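Search tickets Go

Ticket 2320 - Govitz glass-cleaning kit: dots on frosted panels read as dirt
Category: Trial units > Surface tasks
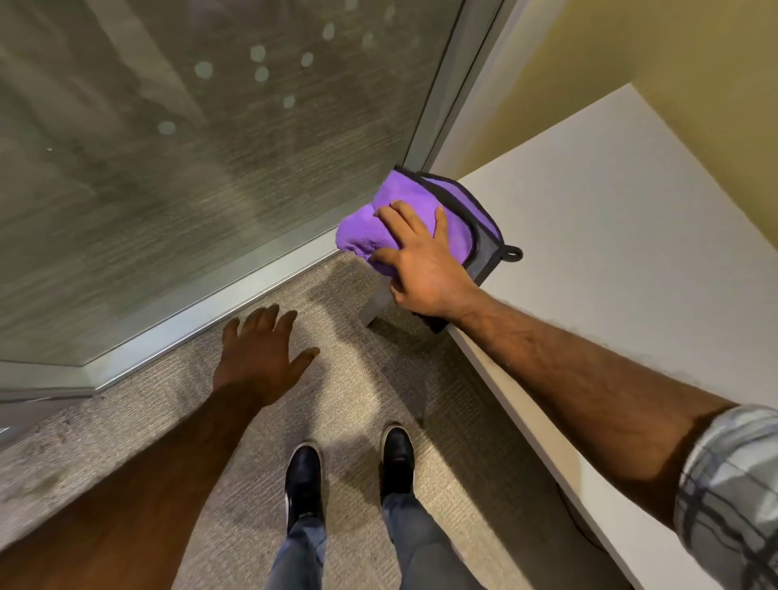 Purple cloth at the lower corner of the glass, right hand on the cloth.

Reported by: Nosipho Ndlovu, Bruvcombe
Status: Open, waiting on customer

Problem: On a dotted partition the arm keeps going back over the printed dots and never marks the panel done. Plain frosted glass is fine. Run stopped by hand after 147 passes.

Tried so far:
- Restarted the controller. No change.
- Dropped the spot threshold to 2. Fewer repeats, but it now skips the bottom corner by the desk.
- Swapped the pad. No change.

Reply, Cyril Penrose: Please put the threshold back to default and load the patterned glass profile. Then teach the corner by hand - cloth flat, start at the rail, work up the upright.

Nosipho: Profile loaded, dots are ignored now. Corner still to teach. Will run it at 4 pm and attach the log. We need this settled before the trial ends in July.

Contact Govitz Support | Back to top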